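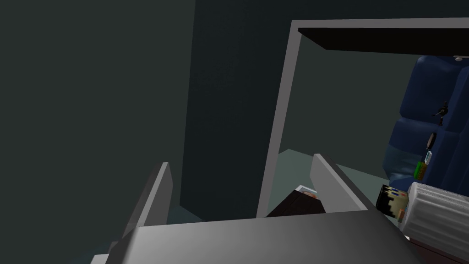
One reader of our January issue wrote in to ask why on earth we go on collecting examples in a made-up room when there is a perfectly good arm bolted to the bench at Grallgate, and whether a learner brought up on computer graphics would know what to do with an ordinary bottle. It is a fair question, and one we have argued over ourselves (usually at length, and usually over lunch), so it seemed only right to give it a proper answer this time.

The short version is that the simulator lets us be untidy. The view from the gripper in our rendered rooms is dim and crowded, with fingers in the way of things, ribbed shapes next to blocky ones, and the odd object half tucked behind a finger. We like it that way! A person steering the gripper has to make up their mind from that view alone, and it is those little decisions, more than the lifting itself, that we want the learner to pick up.

As of Tuesday, June 6, 2023, the Josimano set stands at 1511 examples, each one a single attempt steered by hand from start to finish. We keep the fumbled ones too, marked as such, after a good deal of grumbling from those of us who would have liked a cleaner set. Another 600 are planned over the summer, and for those we shall be moving the lights about a good deal more and swapping the objects over after every 40 attempts, which ought to stop everyone settling into the same comfortable approach from the same comfortable side.

As for the bottle, we don't know yet, and we would rather say so. Riviere, our test on the real bench, will take 3 versions of the learner and give them the same jobs with the same objects, and we will print the results whichever way they fall. Stakimura, the labelling tool, has a new notes box in the meantime, so if you are steering from home please do use it, even if all you have to say is that you couldn't see past the right finger. Those notes get read, every one of them, and two have already changed how we set up the rooms.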